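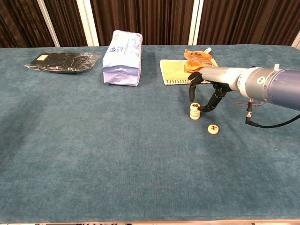
The big table with its teal-blue felt cloth, and the brown curtains behind.

We use cookies to remember your settings and keep the forum running. Accept / Manage preferences

Noisy transfer pump after seal change - what am I missing?
Posted 27th March by Eduardo Carvalho

Hi all, hoping someone can save me a bit of sanity. I look after the pumps at a small blending plant in Milness and we've got an old end-suction centrifugal that shifts a light solvent from the storage tank to the mixing vessel. The mechanical seal had been weeping so I swapped it for a new Velteck one, put everything back together and lined it up with a dial gauge. No leaks at all, I was quite pleased with myself!

Trouble is, it now rattles like a tin of gravel for most of the transfer. It's quiet when the tank is full, then starts up once the level drops, and the discharge pressure gauge flickers at the same time. It gets worse if I open the discharge valve right up. We move 2,000 litres a batch and the last 1,000 take ages. It never did this before, although I did also clean the suction strainer and put in a new gasket while I was at it. Is it the seal? My manager wants to order a whole new pump and I'd like to have a proper answer before he does.

Beatriz Leitão
Doubt it's the seal. Gravel noise plus a flickering gauge plus worse at low level is cavitation, pretty much word for word. You haven't got enough pressure at the suction side, so the liquid is flashing to vapour in the eye of the impeller and the bubbles are collapsing further on.

You say you had the strainer out, so I'd go back there first. Isolate and drain it down properly (solvent, so all your usual permits and no sparks) and look at how the basket is sitting. I've had one go back in slightly cocked and fold over on itself. Check the gasket too - if the hole was cut undersize, or it has squeezed inwards when you nipped the bolts up, you've made yourself a nice little orifice plate. We had exactly that at Okbridge and spent two days blaming the bearings.

If all that is fine, stick a compound gauge on the suction flange and write down the reading at full tank and at low tank. Then work out the NPSH available and compare it with the pump curve at the flow you're really running. Remember the vapour pressure goes up when the solvent is warm, so a pump that behaves in winter can be a misery by June. Throttling the discharge a little will quieten it for now. Never throttle the suction! And please don't leave it rattling for weeks, it'll chew the impeller and then your new seal will go as well from the vibration.

Atif Talpur
had the same on a Thibodeaux pump, was air getting in at the strainer lid. Tighten the lid

Inmaculada Marín
Agree with most of what Beatriz says, but Atif might be on to something as well. Air getting in sounds a bit like cavitation, usually more of a crackle, and it can come and go with level too. If the suction pressure is below atmospheric at low tank you won't see a drip at the joint, it'll be sucking in. Pressure test the suction line with it stopped and isolated and you'll soon know.

One more to look at - the tank vent. Ours had a flame arrester that was clogged solid, and the tank was pulling a slight vacuum every time we pumped out. It took me 4 visits to think of looking up. I wouldn't let your manager buy anything yet, as a new pump on the same pipework could well make the same racket.

Recent topics
Packing or mechanical seal for a slurry duty?
How often do you re-grease motor bearings?
Pump trips on overload at start-up (posted by Hortensia Villanueva)
Hose for warm caustic - what does everyone use?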